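Umbrellas in the hall: what is worth the bother

Most advice about umbrellas comes from people with a stand to sell. I have owned two stands. The first fell over whenever a coat brushed it and the second collected dog leads, a rolled poster and a smell. I gave both away and don't miss them.

The usual claim is that an umbrella must be left open to dry. Fair enough, but in a narrow hall an open umbrella is a thing you climb over. Open it in the bath or over the shower tray, go and make tea, and close it before bed. An overnight stint is supposed to be better for the ribs. I've tried it both ways and can't see any difference.
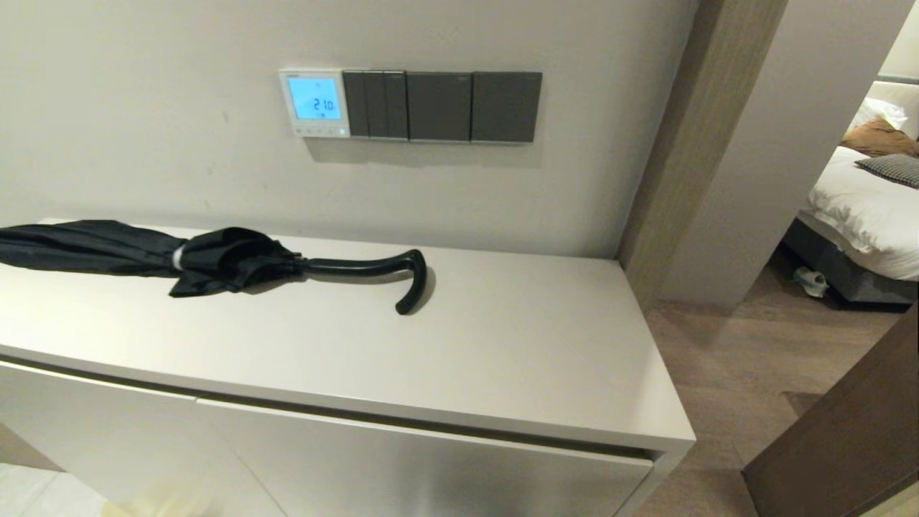
Once it is dry, lay it flat on the hall cupboard, pushed back against the wall, with the handle towards the door. A long umbrella with a curved handle is forever being hung on things — door knobs, radiators, the backs of chairs — and it slides off most of them. Flat, it stays put and you can grab it on the way out.

Do fasten the strap. A loose canopy snags on bags and gets creased in odd places, though I doubt the creases do any harm.

Waterproofing sprays: Naa Asamoah in Clustcombe swears by one called Runine, which claims to last 400 outings. Who is keeping score? I used it on half a canopy in July and by Friday of the second week both halves were shedding rain equally well. Save your money until water starts coming through.

For a painted cupboard top, wipe up drips with a dry cloth the same day. Polish is no help with puddles, whatever it says on the tin.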